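3.2 Household sorting and label wording

We mailed 2517 households in Custmont a new bin label in August and checked their bins for 6 weeks. 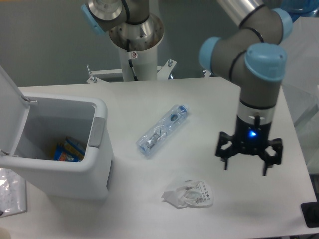 Figure 2. White sorting table with arm and open gripper.

Half the labels used words only.

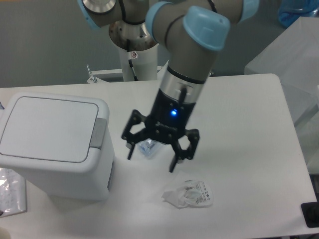
Short labels were read more often than long ones. Color mattered less than placement. A small mark in red on a white label, like the one on the pedestal, was the style Mets preferred for lids.

Bosthorpe served as the control town.

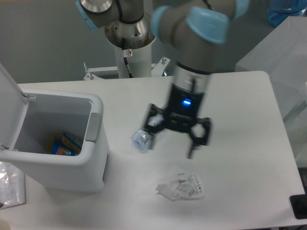 3.3 Limits

Renters were undercounted.

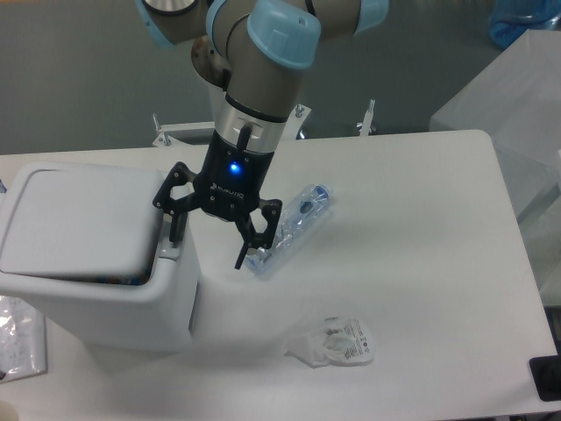 Did wording change what people threw out? Mostly for food scraps; glass stayed the same.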